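The Proving Room

The complaint was logged at the Domer plant on 13 December 2018, and it was one line long. "Product inconsistent, please review." It came from the buyer for a chain of hotel breakfast rooms, and it was forwarded to Dorota Cieślak with no comment attached.

She was the process technician for laminated dough. Her office was a former storeroom with a window onto the sheeting line, and she kept a binder there in which every change to the line was entered by hand: flour lot, water temperature, rest times, roller gap, proving humidity. The binder had been started by her predecessor, Wojciech Kwiatkowski, who had retired in May. His handwriting leaned to the left. Hers did not lean at all.

She began with the flour. The lot had changed twice since the last audit. Protein was inside the limits both times. She wrote this down.

She moved on to the butter. It came in flat sheets from Górecki, boxed and chilled, and the delivery slips showed the temperature on arrival. The temperatures were good. She bent a sheet over the edge of the bench. It curved without cracking, as it should at that temperature, and she wrote that down too.

The rollers were next. A sheeter of that age drifts. The gap on the dial and the gap between the rollers are two separate numbers, and the difference between them has to be measured with a feeler gauge while the belt is stopped. Fadime Bayram, who ran the line on the early shift, stopped the belt for her and stood with her arms folded.

"He used to do that with his thumb," Fadime said.

"Do what?"

"The gap. He put his thumb on the dough as it came out."

Dorota read the gauge. The difference was the same as the one written inside the cabinet door. She thanked Fadime and the belt was started again.

This left the proving room.

The proving room at Domer was older than the rest of the plant. It had been built for racks of rye bread and converted later. The walls were tiled to the ceiling. Steam came in through a pipe near the floor, and a controller made by Windell opened and closed the valve according to a sensor on the back wall. The set point had not changed in the binder for as long as there had been a binder.

She put in a data logger and left it overnight. In the morning she plotted the humidity. It went up when the valve opened and down when the valve closed, and the swing was narrow. She plotted the temperature, which was flat except for one dip at the same hour the early shift came in.

"Do you open the door when you start?" she asked Fadime.

"Everyone opens the door when they start. How else would we get the racks out?"

"How long is it open?"

Fadime considered this. "It used to be longer," she said.

Dorota waited.

"Wojciech went in first. Before we moved anything. He went in and shut the door behind him, and then he came out and we took the racks."

"What did he do in there?"

"I never asked him. He was in charge of it."

There was nothing in the binder about it. Dorota went back through the entries month by month. She found the flour lots and the water temperatures. She found a note on a broken caster. On some mornings, in the margin beside the proving times, there was a small pencil stroke, either upright or on its side. She had taken these for check marks. She sorted them by date on a sheet of graph paper and compared them with the bake records, which were kept separately by Bezawit Gebreyes in quality.

Bezawit kept everything. She had the bake records in labeled boxes, with the height of the sample pieces entered in millimeters. She pulled out the year Dorota wanted and sat down across from her, and they read the numbers to each other for most of an afternoon.

On mornings with an upright stroke, the racks had gone to the oven at the scheduled time. On mornings with a stroke on its side, they had gone late. The delay was never long and it was never explained. The heights were the same on both kinds of morning.

Since May, the racks had always gone at the scheduled time, and the heights had begun to spread.

"So he held them back," Bezawit said.

"On some days."

"Which days?"

Dorota tried outdoor temperature. She tried flour lot, yeast delivery and the age of the dough. Each one explained a few of the strokes. She put all of them together and could account for a little more than half. She wrote a summary for the plant manager, Paloma Lindgren, stating that proving end point had formerly been determined by operator judgment and was now determined by the clock, and recommending that a criterion be established.

Paloma read it standing up.

"What would a criterion look like?" she asked.

"A measurement. Something we can write on the card."

"Can you not ask him?"

Dorota said that she could.

He had moved to Florkititz, a village at the end of a bus line. She took the bus. There were 13 stops, and between the last two the road ran along a reservoir with ice at the edges. She had brought the graph paper in a cardboard tube, and a box of product from the morning's bake.

His house had a green gate. He was smaller than she remembered. He cleared a newspaper off the kitchen table and put the kettle on, and she unrolled the graph paper and weighed down the corners with his cups.

He looked at it for some time.

"You did this from my marks?"

"From your marks and the bake records."

"It's very neat," he said.

She explained the analysis. She explained the part that could be accounted for and the part that could not. He followed it without difficulty and corrected her on one point, which was that the sensor on the back wall had been replaced and the new one sat lower than the old one. She wrote that down.
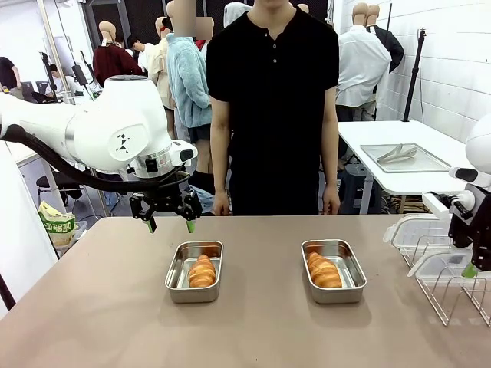 "And the rest?" she said. "The days I can't explain?"

He opened the box she had brought. He took out one of the pastries, held it level with his eyes and turned it a little toward the window. Then he broke it in two and looked at the inside. The layers near the base were tight. Farther up, they opened.

"Another ten minutes," he said.

"How do you know?"

"Here." He put his thumb near the bottom crust. "It hasn't let go yet."

"But before it was baked. When you went in and shut the door. What were you checking?"

The kettle boiled and he got up to see to it. He poured the water and brought the pot back, and there was no place to put it except on the graph paper, so he held it until she moved the sheet.

"I pushed the rack," he said.

"You pushed it."

"With one hand, here, at the top rail. If they're ready, they shake. All of them, the whole rack, like something in a bowl. If they aren't ready, they just move with the tray. And you shut the door, because with the door open the air from the hall gets at them and you're watching the draft."

Dorota looked at her notes. She had written down the height of the sensor. She wrote: push rack, top rail, door closed, observe movement.

"How hard do you push?" she asked.

"Not hard."

"Could you put a number on it?"

He thought about it seriously. He put the pot down, went to the sideboard and pushed it with one hand. The plates inside it rang slightly. He pushed it again, a little less, and listened.

"Like that," he said. "The second one."

She asked if she could push it too. He stepped aside. She put her hand where his had been and pushed, and the plates rang.

"Less," he said.

She pushed again.

"Less than that."

They did this until the tea was dark. When she had it right he did not say so. He sat down and poured, and gave her the cup with the better handle.

The bus back was not due for a while, and he told her about the rye bread, which had been proved in the same room when he started. There had been 100 racks then, made by a blacksmith, and no two rolled the same way. A man had to know each rack before he could push it. The present racks were a great improvement. He asked whether the caster had been fixed on the one by the door, and she said that it had.

The procedure was entered in the binder the following week. It ran to half a page. Under "equipment" Dorota wrote "none" and under "tolerance" she drew a dash. Paloma initialed it, with a question mark after the initials, and the reply to the hotel buyer went out the same day, stating that the proving stage had been reviewed and a control introduced.

Fadime was trained first. She went into the proving room with Dorota before the start of the early shift, and Dorota shut the door. The steam valve closed and the room went quiet. They stood between the racks in their white coats and hairnets.

"Now push," Dorota said. "Top rail."

Fadime pushed.

"Less," said Dorota.

Fadime pushed again. On every tray, from the top of the rack to the bottom, the dough trembled, and went on trembling for a moment after the rack was still.

Dorota took the pencil from behind her ear and drew a stroke in the margin, upright, and they opened the door.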